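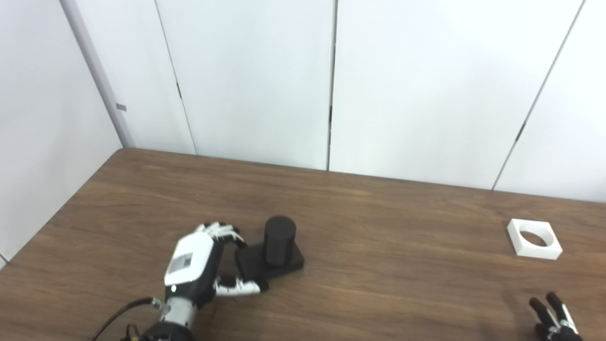
Left hand going in for the black cylinder, white block waiting over on the right.

Gastano hands, the pair – a hurried review

Quick one as I've had three people ask and I keep typing the same email. Four weeks with the Gastano five-finger hands on our two arms, before that a year and a bit on Seyoum two-jaw grippers. Same table, same parts. Bought with our own money, no discount, nobody at Gastano has seen this.

Set-up first. Mechanical side easy. Bolts to the wrist connector, one cable, done before lunch. Software side not easy. The controller wants its own power supply and the manual has you set the addresses before you've been told where the address page is (it's page 31). Rekha Nair got ours talking on the second afternoon. Left hand came up as right and right as left untill we swapped them in the config.

Grip. Good on square things, better than I expected. The white block with the hole is our standard awkward part – you can go for the edges, or stick a finger in the hole and regret it. Fingers down one side, thumb on the other, and it sits there nicely even when the arm tilts it. The Seyoum only ever liked it dead flat. Round things, less keen. Smooth black cylinder on its little square base, the fingers want to roll off unless the thumb gets right round. Balakrishnan Kurian has a pose for it now which he'll share if you ask him nicely.

Thumb is the best bit of the whole product. Long reach, goes low. I can get it in close to the table top without the knuckles hitting first, and on the Seyoum that was a constant pain.

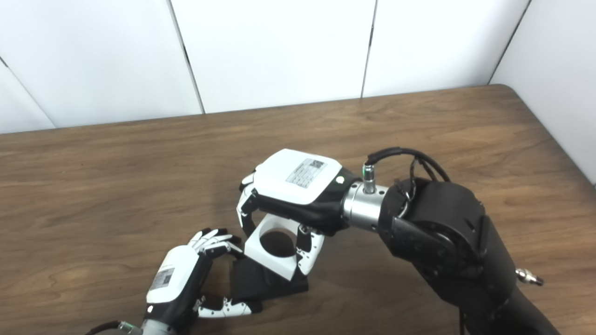

Right hand holding the block over the stand, left hand down by the base.

Two hands together. This is why we bought a pair and it's where the time goes. Getting one hand to hold while the other comes in beside the stand is fine at low speed. At full speed the left lags a touch behind the right, enough to notice, and we've ended up running both slower. Firmware from June helped a bit. Not cured.

Cables. Hmm. The one at the wrist comes off the top and loops back over the arm, so you have to think about it on every big turn. We've clipped ours. Would have paid extra for one that ran inside.

Finger pads. Rated for 3000 grips before changing. Ours looked tired at 1000 and two had gone shiny. New pads are cheap but they come from Plinovine and it was nine days' wait. Order spares with teh hands.

Noise – quieter than the Seyoum. Warmth – the palm gets warm after a long run, never had it cut out.

Price is 4000 a hand without the controller. The Seyoum was well under half that and if all you do is pick a box up and put it down again, keep your Seyoum. I also had a Custwood three-finger on loan for a weekend, strong but clumsy, sent it back.

Plus: thumb, square parts, easy to bolt on, quiet
Minus: pads, wrist cable, left/right lag, that manual

4 out of 5. Would be a bit higher if the pads lasted. Will add something on the cylinder pose when Bala has written it up, and I still owe someone the config file, sorry, it's coming.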